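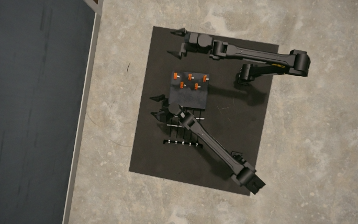
Figure 1. The two-arm cell in simulation, seen from above.

Do the Rules Help? Testing a Shared-Workspace Checklist on a Simulated Two-Arm Cell
Stella Gachanja, Liam Dunne and Gitau Kioko
Project advisor: Mwajuma Biwott
Submitted 22/11/2019

1. What we were asked to do

The Brirkgate lab course gives every project group the same rule sheet, known as the Laizer checklist after the building it was written in. It has 38 items. Our task was to take a cable-handling job with two robot arms, set it up in the simulator, and show that the setup meets the checklist. We did that. We also came away doubting that meeting it says very much, and most of this report is about why.

The checklist was written for one arm in a fenced cell. Later someone added a page for "multi-arm use," and that page has 10 items. Four of them repeat items from the main list with the word "arm" changed to "arms." We had hoped for more than that.

2. How we scored it

Each of us read the whole list alone and marked every item as met, not met, or can't tell. Then we compared. We agreed on 19 items, exactly half. The rest we argued over, and the arguments were nearly always about wording. Item 7 says arms must keep "a safe distance" from each other "where practical." Liam marked it met. Gitau marked it not met. They were looking at the same run, and neither could be shown to be wrong.

A rule that two careful people can read in opposite ways is a hope written down as a rule. We think every item should name something that can be measured, who measures it, and when. By that test we would throw out or rewrite most of section B.

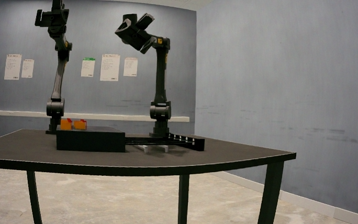 The start position was one of the few things we all scored the same way. The sheet says both arms must begin a run clear of the work, with grippers raised, and must go back there after any stop. It is short and can be checked by eye or by script. We wrote the script in an afternoon - the slow part was deciding how high "raised" should be, because the sheet gives no height. We picked our own number and wrote it in the log. Another group could pick a different one and pass just as well.

3. Where simulation makes it too easy

Several items can only be "met" in simulation in a hollow way. The emergency stop is the worst case. In the simulator, a stop is a pause. Nothing coasts, nobody has to reach a button, and no brake can be worn. We could have ticked that item on day one. We left it as can't tell, and lost marks for it at the March review, which we still think was unfair.

Cables are the other problem. The checklist treats a workpiece as a solid thing with a fixed outline, so a keep-out zone can be drawn with it in mind. A cable moves when it is touched and sometimes when its neighbor is touched.
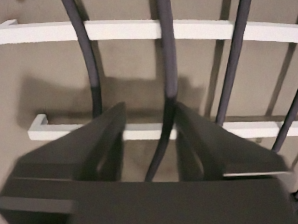

We tried three ways of handling this on paper: a larger keep-out zone, a lower speed limit near the cables, and a rule that only one arm may be in the cable area at a time. The third was the only one we could write in a single sentence and test without an argument. It also makes the job slower, and Joyce Mugo from the Sevari group told us they dropped the same rule for that reason. We would like to see what they replaced it with before we copy them.

4. What we would change

Cut the phrase "where practical" everywhere. Give a number for every distance, height and speed, even if the number is a poor one at first, so that people have something to disagree with. Mark each item as one that can be tested in simulation or one that can't, and stop giving credit for the second kind until there is real hardware. Have 2 people score every setup separately and hand in both sheets, including the places where they differ.

The Nokitz reporting form should change as well. It only has room for a tick or a cross.
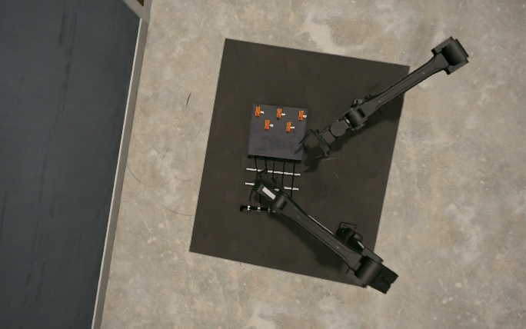
Would a cell that passes the full checklist be safe to run on real arms?

We can't say that it would. A pass shows that the setup matches the sheet as its scorers read it, and the stopping and cable items would have to be tested again on the hardware before anyone stood near it.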